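Grip force, part two

11th January

I spent most of the holidays rewriting the grasp controller for the hand, and it is now in good enough shape to write down what changed.

The old version was a position controller with a stop condition. The planner picked a grasp, the fingers closed toward it, and when the motor current went over a threshold we called it done. That works for a block or a mug. With soft things the current climbs slowly, the threshold means very little, and the fingers keep going long after they should have quit.

The new one has 2 phases. In the first the fingers close at a fixed low speed until each one reports contact. In the second the controller stops caring about position and holds a target force per finger, with a limit on how fast that target can rise. Contact detection looks at the change in current over a short window, 11 samples at the moment. I tried shorter windows and got false contacts every time a joint started moving from rest.
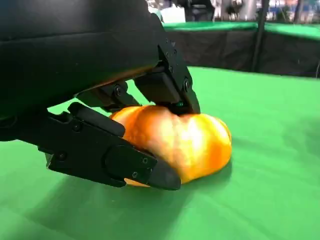
The force phase runs at 130 Hz, which is lower than I wanted. Lilian Mwaipopo looked at the timing logs with me and found that most of the cycle went to the logger. It was formatting strings inside the control thread. I moved that to a queue and the jitter mostly went away, but I have left the rate alone until I've retuned the gains. Changing both at once is how I lost a week in May.

Perception is the weaker half now. We segment the object from the color image, fit a rough shape to the depth points, and pass that to the planner. Shiny surfaces leave holes in the depth, and the fit fills them in with whatever it likes. On a lumpy object the planned contact can be off by 20 mm. The old controller would have missed or pushed the thing over. The new one closes one finger, feels contact early, and waits for the others, so the error matters less than it did. It still matters. If the first finger lands too far to one side, the object rolls before the second gets there.

Jabari Lukumay wants to fix this by replanning after first contact. I think he's right, but our planner takes too long to call in the middle of a grasp. His suggestion is to keep a short list of backup grasps from the original plan and pick the nearest one. He has a branch of that in Gamar, our planning package, and I'll merge it once the tests pass on my machine as well as his.

I also added a replay tool. It reads a log, steps through the grasp, and plots target force against estimated force for each finger. It's ugly and it only opens one file at a time. I've used it every day since I wrote it.

Next on the list is slip detection, then a proper config file so the gains stop living in the source code.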